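Section 4. Setting up the Rarken console for basketball

The steps in this section take you from a console in its case to a board that is lit, zeroed and ready for warm-ups. They assume the wall board is already hung and the junction box under the bleachers has been wired. If it hasn't, go back to Section 2, and don't let anyone tell you an extension cord will do in the meantime.

The printed booklet from Rarken says set-up takes five minutes. Allow half an hour the first few times.

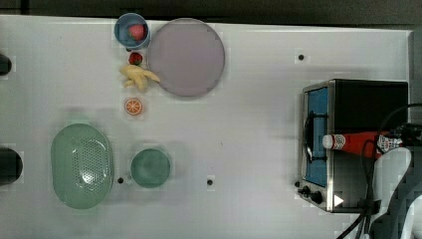 Nkuna High School Athletics - Game Operations

4.1 Before you plug anything in

1. Check that the wall switch for the board is off. The switch is in the hallway outside the visitors' locker room, behind the unmarked gray door. The pilot lamp next to it has been burned out for years and proves nothing either way. Look at the lever.

2. Take the console, the power supply and the long data cable out of the case. The short cable with the blue collar belongs to the volleyball display. It fits the basketball socket perfectly and does nothing there.

3. Lay the data cable along the base of the bleachers and tape it down where it crosses to the scorer's table. Tape the full width of the crossing.

4. Push the data cable into the socket marked DATA OUT until it clicks, then turn the collar a quarter turn to the right. The booklet says hand-tight. Hand-tight has come loose in the third quarter more than once, so check it again at halftime.

CAUTION: Don't connect or disconnect the data cable while the wall switch is on. The booklet claims the console is protected against this. We sent a console back that had been protected against it.

4.2 First power-up

5. Plug in the power supply and turn on the console. The small screen shows a row of blocks, then the version number, then a question mark.

6. Turn on the wall switch. The board should light every lamp at once, hold for a few seconds, and go dark except for the colon on the game clock. Use those few seconds to look for dead lamps. A seven with its top bar missing looks a lot like a one, and you don't want to find that out with a crowd watching.

7. At the question mark, type the sport code and press ENTER. The codes are:

108 - basketball, four quarters
189 - basketball, two halves
211 - practice clock, no scores

NOTE: The laminated card that shipped with the console has the first two codes swapped. The card also says it was checked and approved on 18 January 1999, whatever that was worth. If you still have a copy of it at your table, throw it out.

8. Set the period length. Press TIME, then SET, then the minutes as two digits and the seconds as two digits. For an eight-minute quarter that is 0800. Press ENTER. If you type only the 8, the console takes it as eight seconds and won't complain.

9. Set the team fouls, timeouts and possession arrow to their starting values. The booklet says the console does this for you when you choose a sport. It clears the fouls. It doesn't always clear the arrow, and timeouts come up at whatever the last game left behind.

4.3 Testing the horn

10. Warn anyone near the board, then press HORN and hold it for a full second. You should hear one steady note. A note that starts late or stutters usually means the data cable is seated badly. Go back to step 4, with the wall switch off.

11. Put ten seconds on the clock and let it run out with AUTO HORN on. Watch the clock and listen. The horn should sound as the last digit goes to zero.

How closely it does so is a matter of opinion. The sales sheet calls it instant. Our own ears say there is a gap, small but real, and long enough for a ball to leave a shooter's hand. Follow the officials on what ends the period. If they are going by the backboard lights, make sure before tip-off that those lights are working, and tell the crew chief if they aren't.

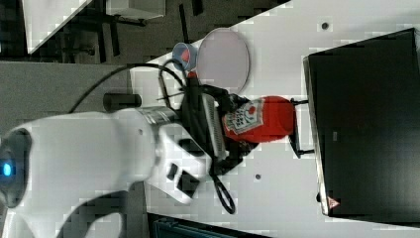

Tshepo Ngubane writes that the gap is worse with the wireless kit and that he has stopped using it for anything but practice: "I ran the same ten seconds over and over, cable and then wireless, and with the wireless the horn came in when it felt like it. The cable is ugly and people complain about the tape. I would still take the cable." He also asks that whoever borrows the tape put it back in the case.

We have kept the cable as the standard method for games. Wasta, who make the wireless kit, say a newer receiver cures the problem. We would like to see one do it in a full gym before spending anything. The wireless instructions are in Section 7 for those who want them.

4.4 If you are using the Vondeven shot clocks

Most of our games don't need shot clocks. For the April invitational they are required, and they have their own controller, which sits to the right of the console and takes its start and stop signal from the main clock.

12. With both units off, run the gray link cable from CLOCK OUT on the console to MAIN IN on the shot clock controller.

13. Turn on the console first and the controller second. In the other order the controller decides it is alone and runs on its own time. It looks fine when it does this, and it will be wrong by the first whistle.

14. Start the game clock. Both shot clocks should start with it. Stop the game clock. Both should stop. Do this at least three times, and have somebody stand at the far basket to watch the one you can't see from the table.

15. Press RESET with the game clock running, then again with it stopped. The clocks should go back to the full count both times and should move only in the first case.

NOTE: The controller has a button marked SMART RESET. It is supposed to work out for itself whether the ball touched the rim. We don't know how it could. Leave it off.

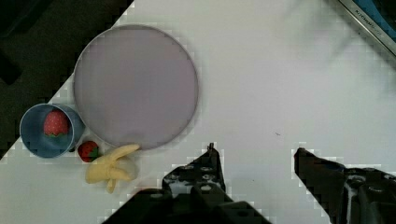
4.5 Player foul and points panels

The side panels show player numbers, fouls and points. They are the part of the system that gives the most trouble and the part people miss least when it is dark. If you are short on time, leave them off and spend the time on the horn.

16. Turn on the panels by pressing OPTION, then PANEL, then ENTER. Wait until both sides show dashes.

17. Enter the home numbers from the official scorebook. Don't use the printed program, which goes to the printer before anyone has tried on a uniform. Then enter the visitors.

18. Read the numbers back to the official scorer, out loud, one team at a time. Correct a wrong number by typing over it. Don't use DELETE, which moves every player below it up one line and leaves the fouls where they were.

The panels will drop a player now and then during a long game. Rarken rates the panel memory for over 2000 entries, and we have lost players well short of that. The scorebook is the record. If the board and the book disagree, the book is right, even if the home bench is pointing at the board.

CAUTION: Never turn the panels off and on during play to fix a wrong number. On our board this blanks the game clock as well.

4.6 Last checks before warm-ups

19. Choose AUTO HORN on or off according to what the officials want. Ask them. Crews differ, and the setting from the last game is no guide.

20. Put the warm-up time on the clock and start it when the officials walk out.

21. Place the spare stopwatch and the air horn where the timer can reach them without standing up. Try the air horn outside, once. 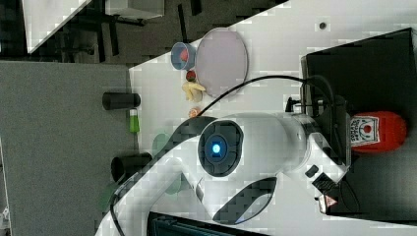

22. Write the sport code, the period length and the AUTO HORN setting on the sheet inside the lid of the case. If the power drops you will need all three, and the console's own "restore last game" feature has brought back a volleyball score in the middle of a varsity game.

23. Have the timer and the scorer trade seats now if they are going to. The timer sits nearest the console. The data cable won't reach the other end of the table without lying across somebody's feet.

If the board goes dark after this point, see Section 5, Losing power during a game. If only the panels go dark, carry on.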